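Chapter 2
Reading a Unit Roster

Draft notes for class use, Dernik. Revised April 4, 2023

Before you start
Have the Traltbridge roster sheets next to you. Pencil, not pen. Read the whole chapter opening once, then go back.

Chapter 1 was the army from the top down. Corps, division, regiment. Now the other end. One company, one list of names, and what you can get out of it.

A roster is a plain thing. Name, grade, service number, a column of remarks. Typed by a company clerk, often in a hurry, often from an older list with the same mistakes in it. Most students skip the remarks. Don't. That column is where men arrive, get sick, get promoted, go missing, come back.

Our example is the Brolano company. On paper in February it had 123 men. The next sheet has 112. So eleven fewer, and the first guess is always casualties. Wrong guess here. Some were sent to the hospital and later returned, a few were moved to another company, one went off to a cooks' school and shows up again under a different grade. Killed and wounded are a smaller part of the drop than you would think from the totals.

Keep that in mind whenever you see a strength figure in a unit history. It's a count on one day. Nothing more.

Families come into this too. A lot of what survives of a company is in private hands: letters, discharge papers, a patch, a pay book kept in a bedroom closet with the spare blankets. The official file and the family papers dont always agree, and you'll need both. More on this in Chapter 4.
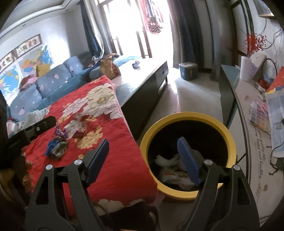 Words to know

Grade. The soldier's rank for pay purposes. Abbreviated on almost every sheet.
Morning report. Daily record of changes in a company. Shorter than a roster and usually closer to the event.
Remarks. The last column. See above.
Assigned. On the company's books.
Attached. With the company for now, on someone else's books. Easy to mix up with assigned, and the clerks mixed it up to.

Spelling

Expect trouble. Athanasiadis is typed three ways in the Brolano sheets, once with the middle missing. Same service number every time, so same man. Go by the number first, the name second. If the number is off by a single digit, check the grade and the date he joined before you decide anything.

What you will do in this chapter

2.1 Match names across two rosters
2.2 Trace one soldier through the morning reports
2.3 Account for every man who left the list
2.4 Write it up, one page, with sources

Start with 2.1. Leave the blank rows blank for now.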